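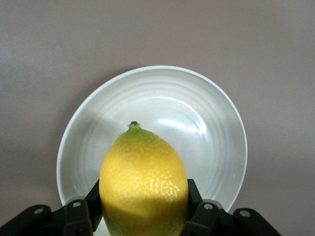
Speaker notes, Flosbridge kitchen operations talk, 22 July 2019

Start with the numbers. The Flosbridge kitchen plates 400 lunches on a full day. Before March every garnish and piece of fruit was placed by hand, on two lines. Now the Danano line has an arm for fruit. The Noguchi line is still all hand work.

Slide 2. What the arm does: picks up one piece, sets it down, goes back. It is slower than a good worker. On its best shift it did 272 plates. Say this early, people always ask.

Slide 3. What changed for staff. No jobs cut. Two people moved from placing to checking and restocking. Less reaching, more standing and watching. Some like it, some find the day longer. Read both comments from the break room sheet.

Pause for questions here if the room is small.

Slide 4. Training took about 40 hours per person, more than we planned for. Most of it was clearing stops and knowing when to call Desano. Pay grade for the new role was settled late. It should have been settled first.

Slide 5. Still open: who signs off when the arm is down, and whether checkers rotate every two hours or every shift. Ask how other sites handle rotation.

Leave the contact slide up. Handouts are by the door.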